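分类：工作间小窍门 / 小型自动化 / 安全

急停按钮按下去，机器没停：一次故障和之后的几条做法

先把事情说清楚。我们这边有一条很短的分拣线，一段绿色皮带，末端接一个塑料箱，机械手负责把零件从箱里夹出来，或者放回皮带上。分的都是拆下来的电气小件：按钮、继电器、端子。活不复杂，一个人看着就行，工作间也不大，大多数时候人就站在皮带旁边。

去年12月的一个下午，一个零件卡在皮带和侧板之间，皮带开始打滑，有焦味。站在旁边的是Konrad Danzer，他拍下控制盒上的急停，按钮下去了，也锁住了，皮带照样转。他又拍了一次，还是转，最后是拔墙上的插头才停的。没有人受伤，皮带磨掉一小块，换皮带花了200欧元。

拆开控制盒以后，原因不难找。按钮分两部分：外面是蘑菇头，里面是触点块，触点块靠一个卡扣挂在底座上。那只按钮的触点块已经从底座上脱开了，掉在盒子里，电线还接着。常闭触点没有人去顶它，就一直是闭合的，回路一直通着。按钮拍多少次，都只是一根塑料杆在空气里上下动。

这种毛病从外面看不出来。蘑菇头弹性正常，旋转复位也正常，手感和好的按钮几乎一样。所以下面写的几条，都是围绕“看不出来”这件事。

一、每天开机先试急停

做法：启动皮带，空转，拍急停，看皮带停没停。停了以后复位，确认皮带不会自己重新转起来，必须再按启动才走。两样都对，才往皮带上放东西。

机械手也要单独试一次。有些接法里急停只切皮带，机械手走的是另一路，皮带停了，手还在动。我们原来就是这样接的，出事以后才改成同一个安全继电器控制。

如果有两个急停，两个都试，轮着试不行。我们在皮带另一头那个上偷过懒，结果发现它的线鼻子松了，也不知道松了多久。

二、装触点块的时候多拉一下

触点块推进底座，一般会有“咔”的一声。有声音不等于扣好了，有的底座是两边都有扣，只进去一边也会响。推到位以后，用手指捏住触点块往外拉，力气比你觉得够了的再大一点。拉得下来的就是没装好。

底座的锁片要拨到头。锁片停在半路，刚装好时用着没问题，拍几十次以后就开始松。面板厚度也要看，薄面板上如果少了垫圈，蘑菇头整个会转，转来转去就把里面的块拧歪了。我们那只多半是这样坏的，面板是1毫米的铝板，固定螺母没有拧紧。

三、接线用常闭，不要用常开

急停回路接常闭触点，这样断线也会停机。用常开的话，线断了什么反应都没有，等你拍的时候才知道。端子上一般标着号，11和12是一对常闭，13和14是一对常开，不同厂家的颜色不统一，看号，不要看颜色。

接完用万用表量：按钮没按时通，按下去断。量的时候要量到控制盒的接线排上，不要只量触点块的两颗螺丝，中间的线也可能有问题。

常闭接法也有漏洞，就是我们碰到的这种，触点块整个掉了，它还是通的。有一种带自监测的触点块，里面多串一个触点，块从底座上脱开时那个触点会自己断开。我们后来全换成了这种，一只27欧元，比普通的贵，但控制盒就那么几个，没必要省。

四、拆下来的旧按钮不要混进好的里面

这条线平时分的就是这类零件，旧急停也从上面过。它们外观往往很完整，头、底座、触点块都在一起，拿起来就能装。问题是你不知道它为什么被拆下来。
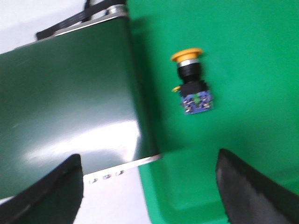
Hidayah Pelupessy听完以后提了不同意见，说旧按钮不应该进分拣线，应该在拆机的时候就剪掉线、报废，放进线里早晚有人顺手拿去用，贴什么标签都没用。

我们讨论了两次，最后折中：旧急停可以走线，但是只为了回收铜和银触点，分出来的那一箱不放在工作台旁边，直接进回收间。备件柜里的急停一律买新的，包装不拆。想拿旧的做练习也行，先在蘑菇头上用记号笔打叉，打了叉的不许上面板。

五、卡料的时候按什么顺序来

1. 拍急停。
2. 皮带没停就不要再拍第二次，直接断总电源。Konrad多拍的那一下大概用了两秒，皮带就是在那两秒里磨穿的。
3. 总开关或者插头必须在伸手能够到的地方，前面不堆东西。我们当时插头在柜子后面，现在改成了墙上的旋转开关，可以上锁。
4. 停稳以后挂锁，再伸手取卡住的零件。
5. 机械手的手指里如果还夹着东西，先托住，再断气或者松开。电动夹爪断电以后有的会保持夹紧，有的会松，看说明书，不要猜。
6. 取出来以后，把皮带用手转一整圈，看背面有没有夹进螺丝或者碎片。

六、侧板和皮带之间的缝

卡料的起因是缝太大。侧板的螺丝松了一颗，板往外让开，小零件的边角就钻了进去。螺丝重新上紧，点一点中强度的螺纹胶，不要用高强度的，以后还要拆。

缝的大小我们用一张厚卡纸来试，卡纸能在板和皮带之间拖过去，再厚的东西进不去，就算合适。完全贴死也不行，皮带边会磨毛，磨下来的碎屑又会粘在滚筒上，皮带慢慢就跑偏了。

每次清滚筒的时候顺便看侧板螺丝。我们在每颗螺丝头和板之间画了一道漆线，线错开了就是松了，不用每次拿扳手去拧。

七、箱子不要装太满

机械手从箱里夹按钮，蘑菇头是圆的，底下是方的，夹头容易滑，夹底座比较稳。箱里零件堆得太高，滑掉的那只会滚回皮带上，顺着边缘往缝里走。我们现在只铺一层，满了就换箱。速度慢一些，但是卡料少了很多。

箱子和皮带末端也不要留空隙，掉到地上的触点块很难找，踩一脚外壳就裂，裂了的不要用胶粘。

八、记录怎么写

控制盒旁边挂一张表，只有四栏：日期，皮带停了没有，机械手停了没有，谁试的。不要做得太复杂，复杂了就没人填。哪天没通过，那一行用红笔写，机器当天不开，等查到原因再说。“再试一次就好了”也算没通过，这种间歇性的毛病最该查。

买零件的事有人问过，自监测触点块我们是在Fustetti订的，安全继电器来自Bromen，一只149欧元。别家的也可以，买之前把底座型号核对一下，触点块和底座不是同一个系列时，有的能扣上去，但是顶杆长度不够，拍到底触点也不断开。装完还是那句话，通电试。

最后更新：19/01/2018

读者评论（4）

老虎钳：我们车间遇到过差不多的，触点块没掉，是里面的弹簧断了。拍下去断开一下，马上又接通，接触器吸合得很快，机器就抖了一下。后来改成带手动复位的安全继电器才解决。

Tillman：第二条里说的垫圈，有的按钮出厂就没配，要另外买。橡胶的时间长了会变硬，一两年看一次。

小方：请问每天都拍急停，按钮会不会很快拍坏？

Foston工作间：回小方，我们每天拍，拍坏了就换，一只按钮没有多少钱。坏在早上试机的时候，比坏在卡料的时候好处理。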